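Grillitar Demo Kit – scene and demonstration pack for robot learning
27th February
By Sumathi Arumugam

We use cookies to remember your login and your cart. Read our cookie notice or change your settings.

I've been building Grillitar on and off since August, and it's finally on the Flarkarano store, so let me tell you what you get for your money (and what you don't).

Grillitar is a pack for people who need a lot of examples of a robot arm picking things up, and who don't have the arm, or the room, or the patience to reset a table all afternoon. You load it into your simulator, choose a room, choose an object, and drive the arm yourself with a game controller or a 3D mouse. Every run is saved: joint angles, gripper width, the camera views, and a short text label that you type in at the end. If you'd rather skip the driving, the pack comes with 1000 finished demonstrations that you can train on the day you buy it.

The base pack has 60 rooms and 220 objects. I made the rooms as ordinary as I could stand – kitchens, hallways, small offices, with doors standing open and chairs where chairs usually end up. My first ones were all spotless gray boxes, and the policies I trained in them were hopeless the minute I added a houseplant. So now there are houseplants!

Objects are sorted by how annoying they are to grab. Mugs and blocks are in the first folder. The last folder is the one I'm proudest of: lamps, bags with floppy handles, a watering can that I must have rebuilt five times. If you're new to this, please start with the mugs. I know the lamps look more fun, but you'll want a feel for the controller first, and the wrist moves faster than you expect when you push the stick all the way over.

A few people on the Okell forum asked whether the failed tries are in there too. Yes, 605 of them, in their own folder and not mixed in with the 1000. Drops, slips, one where I simply forgot what I was doing and parked the arm. I use them to train a little success checker and it works nicely for me, but you can delete the folder and nothing else will break.

Arms: the Panda is set up and ready, gripper included. Değirmenci is working on a mobile base to go under it, and when that's done it will be a free update for anyone who has the full pack.

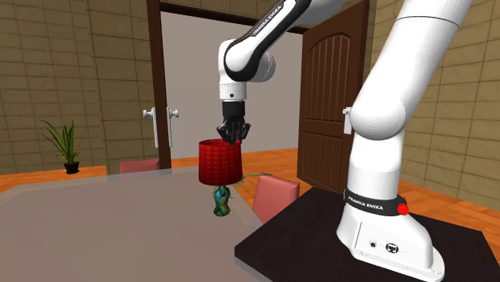

Lighting, table height and the arm's starting pose can all be shuffled between runs. Turn on the shuffle in the settings panel (it's off when you first install, sorry, I keep meaning to change that) and pick how wild you want it. I keep table height on the low setting. On high you sometimes get a table the arm can't reach across, and then you have to throw the run away and draw again.

Labels are plain text, one line per run. Write them the way you'd say it to a person, "pick up the lamp by the shade" and so on. You can fix typos later in any text editor, and the loader will pick up the change next time it starts.

What you need: a decent graphics card, a controller, and plenty of disk space if you save every camera view. You can save just the wrist view and one room view, which is what I do at home. The license covers one lab or one company, and students can write to me for a code.

Questions go to the Okell forum, where I answer most evenings. Bug reports too, and please attach the run file!

Get news about new rooms and objects by email. Enter your address to subscribe. Unsubscribe at any time.

Last updated: version notes and arm list revised with the current release.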